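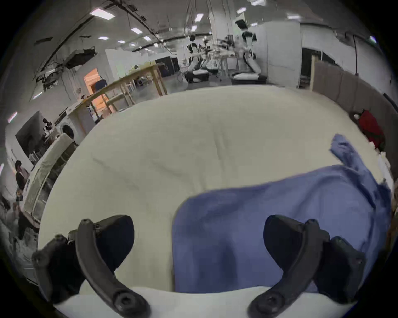 Setting Up Before and After Photos for Facial Treatment Records

Applies to: small clinics using one treatment room and one camera. Last revised in April.

Comparison photos are only useful if the second set matches the first. Most mismatches come from four sources: camera distance, head angle, light and facial expression. The procedure below fixes each one in turn. Allow 27 minutes for the first setup. Later sessions take 5.

What you need

A camera with manual exposure and a fixed focal length of 80 mm or close to it. A tripod with a center column. Two matching lamps with diffusers. A plain matte backdrop in mid-gray or dull blue. A stool without wheels. Floor tape. A gray card.

Phone cameras are not recommended. The wide lens enlarges the nose and narrows the jaw at short distances, and automatic processing smooths skin texture.

Step 1. Mark the floor

Place the stool far enough in front of the backdrop that the patient's shadow does not fall on it. Tape around each leg. Set the tripod so that the patient's head and the top of the shoulders fill the viewfinder, then tape around the tripod feet. Write the distance on the inside cover of the photo log.

If the room is also used for other work, use tape that survives mopping. Ordinary masking tape lifts at the corners within days.

Step 2. Set the lights

Put one lamp on each side at 45 degrees to the patient, level with the forehead and at equal distances. Turn off the ceiling lights and close the blinds. Mixed light shifts skin color, and redness is the first thing to become unreadable.

Do not use a ring light. It flattens folds and makes almost any treatment look successful.

Step 3. Fix the exposure

Set the camera to manual. Start at ISO 200, f/11 and adjust the shutter speed or lamp output until the gray card reads correctly. Take a custom white balance from the same card. Save the settings to a user preset if the camera has one.

Step 4. Prepare the patient

Remove makeup, glasses and jewelry. Hold hair back with a plain band – the ears should be visible in every view. Cover bright collars with a neutral drape. Wait until any redness from cleansing has faded.

Confirm that the photo consent form is signed. Consent for the medical record does not cover use on a website or in advertising. These need a separate signature.

Step 5. Take the standard views

Front. Left and right oblique. Left and right profile. Rotate the patient's whole body on the stool, feet included. Turning only the head pulls the neck skin and changes the jawline.

Keep the line from the ear canal to the lower eye rim parallel to the floor. For muscle relaxant treatments, add brows raised, full frown and full smile, each from the front.

Step 6. Name and store the files

Use record number, visit number and view code, in that order. Leave patient names out of file names. Copy the files to the records system before clearing the card, and open one from each set to check the transfer.

Common faults

Chin higher in the second set: compare against the first set on screen before shooting.

One cheek darker: a lamp has moved. Measure both sides again.

Procedure written by Lukian Shevchuk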